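Holtstead bench notes – February, fruit into the bowl

Started just after two, kettle on first, as is only right.
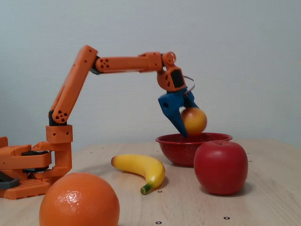

I keep coming back to the question my neighbour put to me over the fence, whether any of these arms could tidy her kitchen yet, and I still can't give her a proper yes. Clearing fruit off a table into a bowl is about as kind a chore as I can think of. The pieces are mostly round, they don't mind being nudged, and it doesn't matter much which one goes first. Even so, out of 226 tries logged since we moved to the Szulc control code, 139 ended with the fruit in the bowl and left there. I was pleased with that, I must say – last month I would have been glad of half!

Small round things are the easiest for the blue fingers. The banana is another matter, as it wants to be taken across the middle, and the arm will go for an end if you let it. The big orange I haven't dared count on at all. I'd like to try softer pads before blaming the planner, and Farside have a sheet of something rubbery they've promised to send over.

Speed is the other thing. My best clean run was 43 seconds for one piece, and a child of four would have done the lot by then and eaten some of it.

To do: re-tighten the wrist, ask Drilance about the slack in the elbow servo, and move the bowl a hand's width nearer the base for the next batch. Also buy more apples, as I had one with my tea.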